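Trekance Tabletop Kit: README and data card

Print this page | E-mail this page

3 comments | 11 shares

Maintainer: Prasert Khunthong
Last change: June

## What this is

Trekance is a tabletop manipulation kit sold by Gokell. It comes with a set of molded shape blocks, a work board, printed markers, a gripper and the control software. This repository holds the notes, settings and recordings we made while reviewing the kit for the Onsri teaching lab. We bought the kit at list price. Gokell answered our support questions but had no say in what is written in this file.

The review had a narrow purpose. We wanted to know whether a teaching lab can set the kit up in a morning, run sorting tasks on it for a full term, and hand the recordings to students without much cleanup. If you are looking for a speed comparison between arms, you won't find one in this repository.

## Contents

- `setup/` – notes on mounting, power and first calibration
- `config/` – the settings files we used, one per task
- `episodes/` – recordings, one folder per episode
- `labels/` – task labels and outcome labels, plain CSV
- `tools/` – two scripts, one to check a folder and one to play it back
- `CHANGES.txt` – what we fixed and when

The episodes take up more space than everything else combined. If you only want the settings, clone without `episodes/`.

## Size

The release has 100 episodes. Of these, 80 are meant for training and 19 for testing. The remaining one is a calibration run, kept in its own folder and left out of both splits. Don't merge it into the training set. The arm moves at a reduced speed in that run and the labels are blank.

The splits are fixed. Please report results on them as they are, even if you also make your own.

## Setting up the kit

The printed guide is fine up to the calibration step. After that, use `setup/calibration.md`, which we wrote because the guide skips a screen in the current software. The order that worked for us:

1. Bolt down the arm base and check it for play.
2. Lay the board and leave it alone for the rest of the session.
3. Place the markers on the work surface, not on the board.
4. Run the marker check and save the result.
5. Run the calibration task once at low speed.
6. Load a task file and start.

If you bump the board after step 4, go back to step 3. The software will accept a stale marker result without a warning. We reported this to Gokell and it was still open in June.

The power supply has a short lead. Plan the bench so that the outlet is on the same side as the arm base.

## Tasks

There are 6 task types in `config/`. They share the same blocks and the same board and differ only in the goal. In the simplest one, the gripper picks up a single block and sets it down inside a target area. In the longest one, it sorts by color and leaves a clear gap between groups. Shape sorting is also included, though the star gave us enough trouble with grip angle that we would start a class on the cylinder.

Each episode folder has three files: the video, the joint log and a short text file with the goal. Times in the joint log are in seconds from the start of the episode. There are no wall-clock times in the release.

## Labels

Outcome labels were entered by hand. A block counts as placed if it stays upright and stays put when the gripper opens. A block touching its neighbor still counts, provided it belongs to the same group. Where two labelers disagreed, the episode was watched again by Prasert Khunthong and his label was kept. The first labels are in the `raw` column if you want to measure the disagreement yourself.

## The blocks on the board
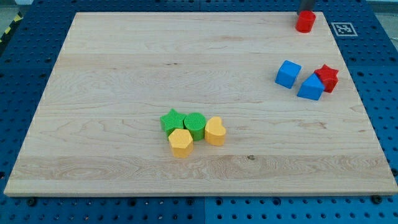 **Can the kit be used with blocks from another maker?**

It can, as long as you measure them and add their sizes to the object file before the first run. We tried a set from Plornmont and the only change needed was a wider gripper opening in `config/objects.yaml`.

## Known problems

- The playback script drops the last moment of a recording on slow disks. The recording itself is complete.
- Color names in the earliest label file were capitalized differently. The check script now accepts both forms.
- The gripper pads pick up dust. Wipe them between sessions or grip on smooth blocks gets worse.
- The emergency stop works, but restarting after it takes several menus – show students the steps before they need them.

## Would we buy it again

For a teaching lab, yes. The parts are solid, the file formats are open, and spare blocks can be ordered one at a time. For a research group that needs force readings we would look elsewhere, as the kit doesn't log them. Gokell sells a service plan as well. We didn't take it out and can't say whether it is worth the money.

## Use and contact

You may use the recordings for teaching and research, and you may share changed versions if you keep this file with them. The control software is covered by Gokell's own license and isn't included in the repository.

Send corrections through the issue tracker. Give the episode folder name and the time in the joint log, and attach the output of the check script if it reported anything.

Print this page | E-mail this page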